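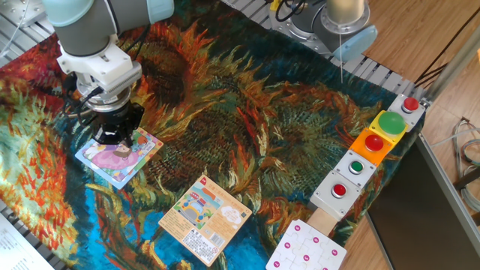

El estampado de girasoles a lo Van Gogh, con una tarjeta de borde celeste.

Vaporizador de mano Tedura: dos meses de uso

Escribo rápido que tengo ropa en la cuerda. Lo compré en julio, 48 euros, en oferta. Venía de una plancha normal que goteaba y de un vaporizador Hundale que me duró un suspiro (la bomba, siempre la bomba). Así que expectativas, pocas.

Lo bueno primero. Calienta rápido. El botón del vapor se queda fijo, no hay que ir apretando todo el rato, y eso con la muñeca mal se agradece muchísimo. Cable largo. Cabe de pie en el armario del baño, entre las toallas. Camisas de lino: bien, no perfectas. Cortinas: de diez, colgadas y todo, sin bajarlas. Las del salón me llevaron 20 minutos con dos paradas a rellenar.

Lo malo. El depósito es ridiculo. Se acaba justo cuando le estás cogiendo el truco. Y la tapa va dura, hay que meter la uña. Si lo inclinas mucho hacia abajo escupe agua, manchurrón en la seda, luego se va pero el susto te lo llevas. El cepillito que trae para quitar pelusa se cae solo. Ya ni lo pongo.

Cuellos y puños: olvidaos. Para eso, plancha y tabla de toda la vida. También la raya del pantalón. No sé por qué en la caja dicen que sustituye a la plancha, no sustituye nada, es un apaño para salir de casa sin parecer un acordeón.

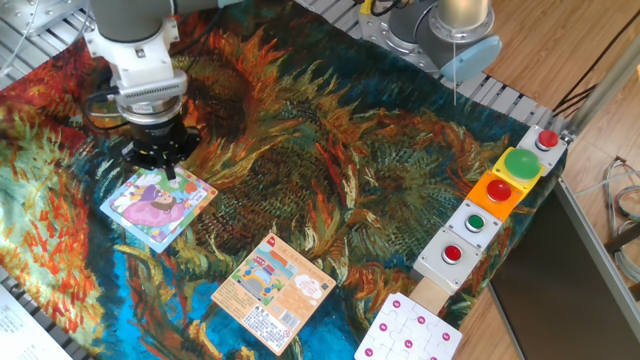

Para telas grandes estampadas lo uso con la boquilla ancha y sin apretar, pasadas largas, de arriba abajo. Manteles, fundas, colchas, colgadas en la barra de la ducha. Me daba miedo por los tintes. Con una tela como la de los girasoles, tanto naranja, óxido y azul fuerte pegados unos a otros, yo iría siempre por el revés y probando antes en una esquina. A mí de momento no me ha corrido ningún color, pero tampoco me la juego. El poliéster, de lejos y poco vapor. Algodón grueso, dos pasadas y paciencia.

Ruido: un poco de cafetera. El gato se va. Peso: con el depósito lleno cansa, sobre todo con el brazo en alto, las cortinas las hice por tandas.

La cal. Aquí el agua es durísima y a las 7 semanas ya echaba puntitos blancos. El manual no dice casi nada, una linea. Lo vacié, agua destilada un par de veces y volvió a ir bien. Ahora lo vacío siempre al terminar. Mi hermana tiene el Pundergate, que lleva filtro, y dice que ni se entera, pero cuesta bastante más y pesa como un muerto. Lo probé un miércoles en su casa y echa más vapor, eso sí. Si planchas mucho, mira ese.

Servicio técnico: les escribí por lo del cepillo. Sin respuesta todavía.

¿Lo volvería a comprar? Por ese precio sí. Para viajes y cortinas va de sobra. Le quito una estrella por el depósito y otra por el agua que escupe. Si me contestan lo del cepillo, edito la reseña.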